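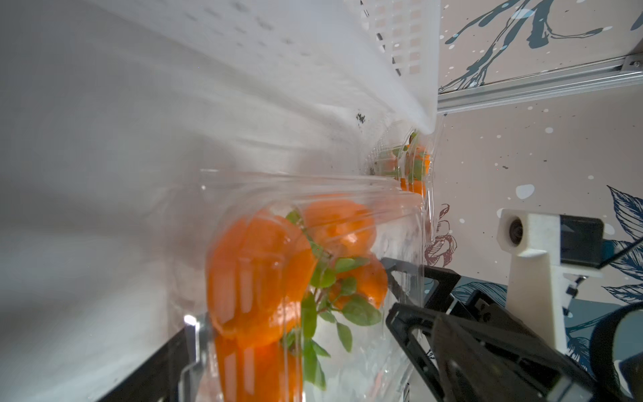
Progress report to the Kandau fund, January 9, 2018
Tsoukalas Produce, Fevberg site

The arm logged 613 clamshell picks this period. It dropped or crushed 13, mostly where the lid flexed under the finger. The Wokine grip settings have been changed and we will report on them next time.

Tangerine packs are now part of the daily run. Glare off the clear plastic still slows the wrist camera.

Seven staff used to share the cold shelf work. They now rotate through packing, labelling and checking the arm – no hours were cut. Two have asked for more training on clearing faults, and we have booked it for the end of January. Some staff find the checking role dull, so shifts on it have been shortened.

Spending is on budget. The spare finger pads have not arrived.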